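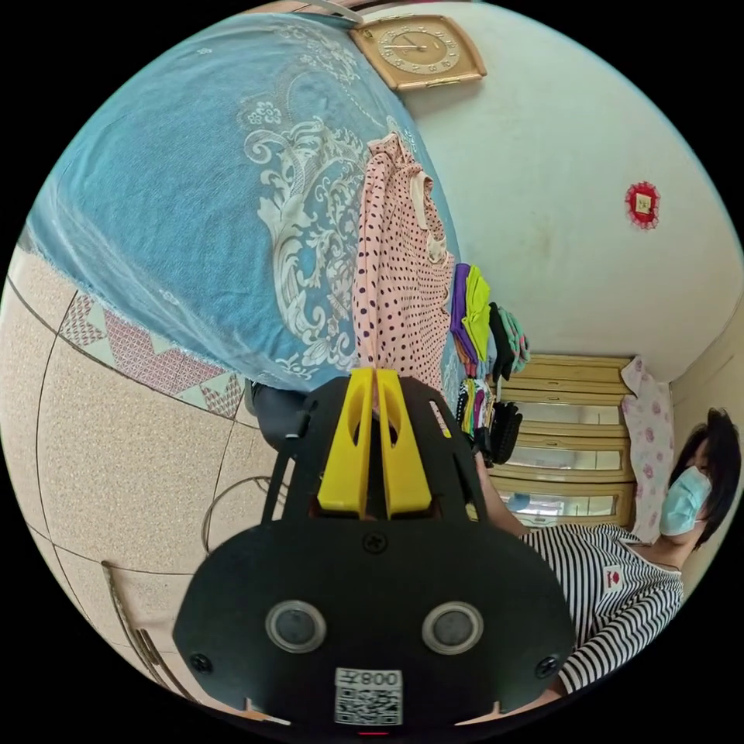
Figure 3-1. View from the wrist camera, fingers nearly closed, 008 sticker on the body.

Print this page | E-mail this page

Home > Support > Manuals > Testell Hand Gripper > Section 3

3. Setting Up the Gripper and Checking the Camera View

This section covers first-time setup of the Testell hand gripper in a home or other furnished room. Complete Section 2 (Charging and Storage Cards) before you begin. The procedure applies to all Testell units shipped with the Brinau desktop software. Units that use the older Machala recorder follow the same steps up to 3.4; see Appendix B for the rest.

3.1 Before You Start

You will need:

- Gripper unit with fingers installed
- Wrist strap
- Data cable
- Computer with Brinau installed
- Hex driver from the accessory pouch
- Lint-free cloth

CAUTION: Keep hair, jewelry and loose sleeves away from the fingers while the trigger is in use. The fingers close with enough force to pinch skin.

CAUTION: Do not loosen the screws on the body plate. The sensor windows are aligned at the factory and cannot be realigned in the field. Opening the plate ends the warranty.

3.2 Inspecting the Body

1. Hold the gripper with the plate facing you and the fingers pointing up.

2. Check the visible screws on the plate, one near the top center and one near each lower corner. The heads must sit flush. If a head is raised, stop and contact Stundbridge support.

3. Check both round sensor windows for scratches, fingerprints and dust. Wipe with the dry cloth. Do not use alcohol or glass cleaner.

4. Find the white QR sticker near the bottom edge of the plate. Write down the characters on its top strip. Brinau asks for them in step 3.4.

NOTE: The sticker characters can appear reversed in the camera view, as they do in Figure 3-1. Always read the number from the unit itself and not from the screen.

5. Squeeze the trigger fully and release it. Both yellow fingers must travel the full distance and return without sticking. In the closed position they should be parallel.

6. If the fingers meet at the tips before the base, remove them and reinstall them as described in Section 2.6.

3.3 Attaching the Strap and Cable

1. Pass the free end of the strap through the slot on the side of the body and back through the buckle.

2. Put your hand through the loop and tighten until the gripper stays in place when you open your hand.

3. Tuck the loose end of the strap into the keeper. A loose end can swing in front of the lens.

4. Plug the data cable into the port under the handle. The connector fits one way only.

5. Route the cable behind your forearm and leave enough slack to reach the work area.

CAUTION: A cable on the floor is a trip hazard. Before recording, pick up any loops near your feet and move the slack to the side you will not be walking on.

3.4 Registering the Unit

1. Start Brinau and select Devices, then Add.

2. Wait for the unit to appear in the list. This can take up to 13 seconds on first connection.

3. Select the unit and type the characters from the sticker.

4. Select Confirm. The status light changes from amber to steady green.

If the light blinks amber, the number does not match the unit. Check the sticker and enter the number again. After 6 failed attempts the unit locks and must be unplugged before you can continue.

3.5 Checking the Camera View

The camera uses a wide circular lens. The picture is round, with a black border outside the circle. Straight lines near the rim, such as floor tile joints and wall edges, look curved. Both are normal and are corrected in processing.

1. In Brinau, open Live View.

2. Hold the gripper at chest height with the fingers pointed at the work area.

3. Confirm that the body plate fills most of the bottom half of the picture and that both fingers are visible up to the tips, including the cut-out slots.

4. Turn your wrist to the left and to the right. The gripper must stay in the same place in the picture while the room rotates behind it. In Figure 3-1 the unit is tilted sideways and the room appears turned, but the position of the plate and fingers is correct.

5. Confirm that no part of the strap covers a finger. A strap running down beside the body is acceptable.

6. Open and close the fingers slowly. Watch for any shift in the picture. A shift means the camera mount is loose.

NOTE: Live View runs at reduced quality. Do not judge focus from it. Make a short test recording and view that at full size.

3.6 Preparing the Room

The gripper does not need a bare room. Printed fabric, hanging clothes, furniture and wall decorations give the tracking software fixed points to follow, and rooms like the one in Figure 3-1 have plenty of them. Plain walls give it very little. The following points apply to all rooms.

1. Turn on the ceiling light. The sensor needs at least 400 lux at the work area. Brinau shows the reading in the lower corner of Live View.

2. Look for glass and mirrored doors. A cabinet with glass or mirrored panels may stay in view, but do not start a recording with the gripper pointed straight at it. Reflections can cause the starting position to be set wrong.

3. Turn off fans that move curtains, covers or hanging clothes. Moving fabric reduces tracking quality.

4. Move chairs and stools out of your walking path.

5. Tell other people in the room that the camera will record them. Persons who come within the camera's view must have signed the release form in Appendix D. A face mask does not replace the form.

NOTE: Wall clocks, patches and labels on clothing can remain legible in the recording. Use the Blur tool (Section 7) before sharing files outside your site.

3.7 Making a Test Recording

1. Stand at the work area with the fingers open.

2. Press the record button once. Wait for the tone.

3. Hold still for 3 seconds.

4. Pick up a soft item such as a folded cloth, move it a short distance and put it down.

5. Return the gripper to chest height and press the record button again.

6. In Brinau, select Review. The tracking bar should be green from end to end.

Short yellow sections are acceptable. If the bar shows red, note where in the recording it occurs and see the table below.

3.8 Troubleshooting

Red at the start of the bar
Gripper was moved before the hold was complete, or was pointed at a reflective surface. Repeat 3.7.

Red in the middle of the bar
Lens covered by a sleeve, the strap or an item in the fingers. Shorten the strap and repeat.

Red throughout
Light level too low, or the wrong unit selected in Devices.

Fingers visible but finger width reads zero
Finger markers dirty. Clean with the dry cloth.

No picture
Cable not seated. Unplug, wait some 3 seconds, and plug in again.

Document revised 19 April 2024. Applies to Brinau releases up to the July update.

Previous: Section 2 | Contents | Next: Section 4, Daily Use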